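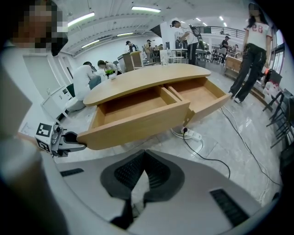 *The hand-held gripper at a desk with both drawers open.*

## About Ronico

Ronico makes one product, a hand-held gripper called the Hukia, and rents or sells it to people who teach robots to do household and office jobs. You hold the gripper, do the job yourself, and the camera on it records what the fingers do. The recordings are then used to train a robot arm.

Rosine Aubert and Hemi Fairweather started the firm in a rented unit in Brirnby. There are now 8 of us. Hemi looks after the mechanical side, Rosine writes the recording software, and Beverley Rowbotham runs orders and repairs.

### What we offer

**The Hukia kit.** Gripper, charger, spare finger pads and a carry case. The fingers carry square black-and-white markers, so the software can work out how far open they are. Hire is £400 a month, with a minimum of one month.

**Recording days.** Alby Nepia and Baptiste Perrin come to your building with 6 grippers and train your staff to use them. Most of the morning goes on simple work such as drawers, cupboard doors and cups. We are happy to record in shared rooms while other people get on with their day, and we blur faces before handing anything over.

**Repairs.** Worn finger joints are replaced within 5 working days. Please send the gripper back in its case and take the pads off first.

### Visiting

The workshop is open on weekdays and on Saturday mornings by arrangement. Ring the bell at the side door and ask for Beverley. Parking is at the back, past the Suwannarat building.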